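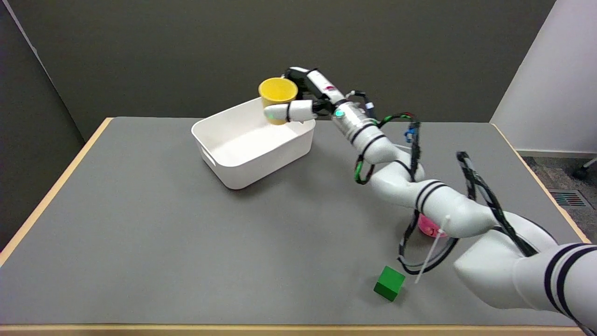

Filed under: What I'm Wearing / Drawing

9th December

I finally finished colouring the coat! If you've been following along you'll know I started this outfit drawing back in May, when it was far too warm to be thinking about wool, and then I got distracted by sandals and stripy dresses and the poor thing sat in a folder for months. But now it's properly cold and I've been wearing the real one every day, so I had no excuse left.

The coat is a mustard duffle, second hand, from a tiny shop called Mfaume that I only found by getting off the bus too early. It was 55 pounds, which made me walk round the block before I went back in and bought it (I did walk round the block, I want credit for that). The toggles are dark horn-coloured ones and the hood is enormous. I can get my whole head in there with a bobble hat on and still have room for my hair, which anyone with hair like mine will understand is a very big deal.

Underneath is the grey pinafore I've drawn at least 3 times before, sorry, with a cream jumper and the thick green tights. I love those tights. They've been darned on both heels now and one of the darns is bright red because that was the wool I had. You can't see it once my boots are on — I just know it's there and it makes me happy.

The drawing itself gave me a lot of trouble. Mustard is so hard! My first go came out like custard and the second was more of a wet cardboard. In the end I did a layer of pale yellow ink, let it dry overnight, then went over it with a brown pencil, really lightly, going the same way as the weave. I learned that from a little zine by Kenta Sekiguchi, who draws nothing but people waiting for trains in their winter clothes, and every single scarf in it is perfect. I've read it so often the staples are coming out.

The paper is the Derko pad I was moaning about last time, and I take it all back. It does go bobbly if you scrub at it, but if you're gentle it holds the ink beautifully and you don't get that nasty hard line round the edge of a wash. The boots were drawn with the last gasp of my black brush pen, so the left one came out a bit scratchy. I quite like it scratchy!

Next I want to draw hats. I have far too many and I hardly ever put them in because they hide my fringe, but there's a navy beret from Traltomow that has been begging for a page of its own, and a fair isle one my aunt knitted that will probably take me until spring. All those tiny diamonds. I might do it bigger than usual so I don't go cross-eyed.

Oh, and a few of you asked about the gloves in the last post — they're just plain red ones from the market, I added the buttons myself. If you draw your own winter coat please send it to me, I'd love to see it, especially if it's an odd colour. Right, I'm off to find thicker socks.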